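Prultora Home Help > Bedroom & Linen > Folding and making beds

How do you fold big, floppy pieces by yourself on the bed?

Mereana Gilchrist
February 19, 2019

Hi all! I've just moved into a place in Mudgway and for the first time in my life I have a bed big enough to fold washing on. I'm thrilled with it. I used to fold everything on an ironing board and half of it ended up on the floor.

My trouble is the big pieces. Tea towels and T-shirts are no drama, but anything wide and soft (doona covers, the oversized shirts my partner lives in, a cotton throw I bought in December) turns into a lump the moment I put it down. I grab a corner, the other end bunches up, I walk around to fix that end and the first one has slid. My arms aren't long enough to hold both sides. The mattress has a plain fitted sheet on it and I've been leaving that on while I fold.

Two things I'd love to know. Is there an order for doing this solo? And should I strip the bed first, or is folding on top of the fitted sheet fine? The room is still half full of cartons, so I can only get to the foot of the bed and a bit of one side.

Atif Farooqui

Just leave the sheet on, it's fine. I fold everything on mine. For doona covers I don't bother being neat, I roll them up and stuff them inside one of the pillowcases from the set. Takes a minute and you can find the whole lot when you need it.

Heather Bolger

Oh, I love this question! I did the linen at a 16-room guest house called Gallholm for years, mostly on my own, and a bed is the best folding table you'll ever have once you stop fighting it.

Keep the fitted sheet on, definitely. Bare mattress fabric tends to be slippery or quilted, and a cotton sheet has just enough grip to hold a corner where you put it. Pull the sheet reasonably smooth first. You don't need hospital standards, but a big ridge under your work will end up in your fold, and while you're there run your palm across for stray hairs and threads, especially if you're folding anything dark!

Now the order, for someone stuck at the foot of the bed:

Drop the piece in a heap on the half of the bed you can reach most easily. Don't try to throw it out flat like they do on the telly, you'll only get the far edge tangled under itself.

Find one corner or a seam end (the shoulder, if it's a shirt) and draw it out along the bed slowly, low to the sheet. Low is the secret. If you lift it, the rest follows in a bunch. If you slide it, the fabric opens up behind your hand.

Let go, smooth from the middle out to that corner, and then go and get the next one. Always the neighbouring corner, never the opposite one. I know it's tempting.

Once all your edges are showing, bring the far edge towards you, smooth it, then fold side to side. A doona cover gets one extra fold at the start, buttons or opening end at the bottom so the air can get out. Your throw will probably want to be folded in thirds, which makes a nicer shape for a shelf anyway.

If an end keeps sliding, park something on it. A hardcover book is perfect. I had a dictionary of more than 700 pages that I never once opened, and it held down linen for 11 years.

About the cartons: clear the side away from the headboard before anything else, even if you only shove them into a pile against the wall. You want to be able to draw a piece right across the mattress without a sleeve catching on cardboard. My niece has the Sodon bedhead, which is lovely, but she was dragging everything up against it and getting nowhere. Go across the bed and you'll have so much more room to work with.

Blue cloth on a cream fitted sheet, bunched up and drawn out across the bed:
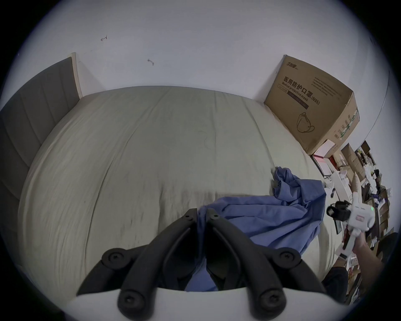
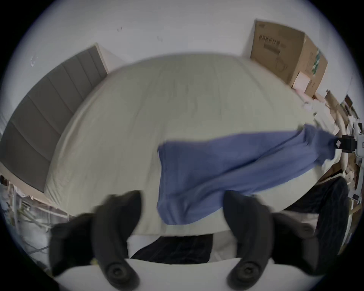
Mirta Medina

Sliding it low is such a good tip, Heather! I tried it tonight with a king-size cover and got the neighbouring corner out first go. One thing I'd add for Mereana is to do the big pieces before the small ones, while the bed is clear. I always had stacks of socks in the way and knocked them over every time I reached across. And I'm with you on thirds for throws, mine finally fits in the basket.

Mereana Gilchrist

You're all wonderful, thank you! Cartons are getting shifted this arvo. Atif, I'm pinching the pillowcase idea for the spare set.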